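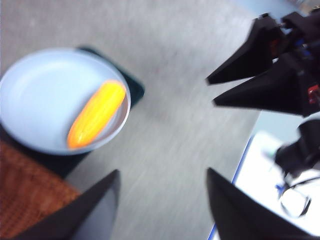
Ticket 969: Place setting slides on gray tabletop

Search tickets Go Advanced

Print this ticket | E-mail this ticket

Product: Utik table mat, dark green
Reported by: Florkden play kitchen, dining table
Status: Open, waiting on supplier

Problem as reported
Plate moves when a child reaches for the food on it. The mat under the plate moves too. The Utik sheet says the mat "holds any plate on any table." We have one plate and one table and would settle for those.

What's on the table
Pale bluish-white plate with a raised rim, on the dark green mat. Corn cob on the plate. Brown woven surface next to the mat. Tabletop is light gray and speckled. The plate is from the Harb set, bought separately, and I mention it because I know what the first reply will be.

Supplier reply 1
Clean the mat and the table with warm water and mild soap, dry fully, try again.

Our note
Did this before opening the ticket. Did it again. Mat gripped well for the rest of the morning and was sliding by lunch. Same result the next day. If the mat needs washing twice a day to do its job, the sheet should say so. It says "wipe when needed."

Supplier reply 2
The plate may be too light for the mat. Try a heavier plate or add weight.

Our note
Weighed the plate on the kitchen scale: 200 grams. The corn adds 50. The sheet gives no minimum weight, and I read both sides. We are not buying heavier plates for a table used by four-year-olds. Also tried it with the corn off, and the mat slid exactly the same, so I don't believe weight has much to do with it.

Supplier reply 3
Is the mat lying partly on another surface? A woven placemat can lift one edge and break the grip.

Our note
First useful question so far. Where the mat meets the woven piece I can't promise it lies flat every time, so we tested it both ways.

1. Mat close up against the woven piece, plate on top, pushed at the rim with one finger. Slid.
2. Woven piece taken off the table, mat flat on bare tabletop. Slid, but later and not as far.
3. Mat turned over. Barely moved.
4. Mat turned over, woven piece put back beside it. Barely moved.

So the side matters more than the neighbor. Both sides of ours look the same and neither is marked. I asked Kundov, who shipped the order, which side goes down. They said either. I would like to know how they tested that.

Supplier reply 4
Glad to hear it's solved! May we close the ticket?

Our note
No. It's been one afternoon. Your soap fix lasted a morning, and I called that one too early myself. We have put a small dot of tape on the side that should face up and will leave it for two weeks of ordinary use, with the corn and whatever else gets served.

Things we ruled out
- Table not level. Checked with a level in both directions, fine.
- Polish on the tabletop. None used.
- Plate bottom worn smooth. Swapped in another plate from the same set, no change.
- Corn rolling and pushing the plate. Suggested by phone. The cob sits against the rim and I have yet to see it shift a plate.

Related: ticket 351, same mat, closed by supplier as "customer satisfied." I wrote that one as well and don't remember saying so.

Next step
Supplier to confirm in writing which side is the grip side and send one mat from a different batch. If the new one slides on both sides we want a refund for the full order, shipping included.

Last updated: October, 4:10 p.m.

Print this ticket | E-mail this ticket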